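Home | About the Hall | Room Hire | Meetings | Contact
Print this page | E-mail this page

Sterkbridge Community Workshop
Minutes of the April meeting

Present: Myrtle Kasprzak (chair), Melquiades Rosales, Gareth Whiteley, Ignacio Kapoor, Booker Strickland (minutes).

The meeting opened at 7:10 p.m. in the back room. The minutes of the last meeting were read and approved with one correction. The price of the drop cloths was for the set, and had been entered as the price of each.

1. Wooden work surfaces

Gareth Whiteley reported on the work surfaces. The two by the window have been sanded and oiled. The one nearest the sink still has glue on it from the kite class and will need a scraper before anyone sands it. He asked for $17 for sandpaper and another can of oil. Approved.

Melquiades Rosales said people are cutting straight onto the wood again, mainly in the evening sessions. There are 11 cutting mats in the cupboard and they should be out before a class starts. Ignacio Kapoor will move them to the open shelf by the door so that they can be found without asking.

Myrtle Kasprzak asked that the light wood be left unstained. A darker stain was suggested last year and two of the sewing group have written in against it, as pins and pale thread are easier to find on it the way it is. Agreed to stay with clear oil.
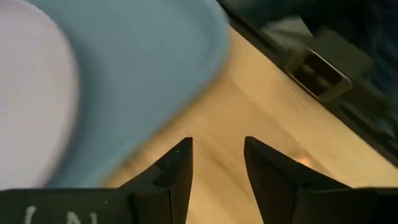 Question from Ignacio Kapoor: How long should a surface be left after oiling before it goes back into use?

Reply from Gareth Whiteley: Overnight is enough for paper and card work. For sewing or anything with fabric, leave it two full days and wipe it with a clean rag first, then press a scrap of white cotton on it to check for marks.

It was agreed to put a note on any surface that has been oiled, with the time it was done. Booker Strickland will print some.

2. Putting away at the end of sessions

The Pruitt room has been left untidy 9 times since the new year, going by the sign-out book. Most of this was small things left on the work surfaces at closing. Group leaders will be asked to finish 13 minutes before the end of their booking, up from the present five. Melquiades thought this was too long for the short sessions. After some discussion it was passed, four in favor and one against, to be looked at again in the fall.

The lost items box is full. Anything not claimed by the end of next month goes to the thrift store.

3. Supplies

The Cosau order came in short by one box of brushes. Booker has written to them and is waiting for an answer. The Jimo glue is not to be reordered, as it yellows.

4. Other business

The tap in the back room drips. Ignacio will look at the washer.

Myrtle will be away for the next meeting and Gareth will take the chair.

The meeting closed at 8:35 p.m.

Contact the office | Copyright Sterkbridge Community Workshop | Back to top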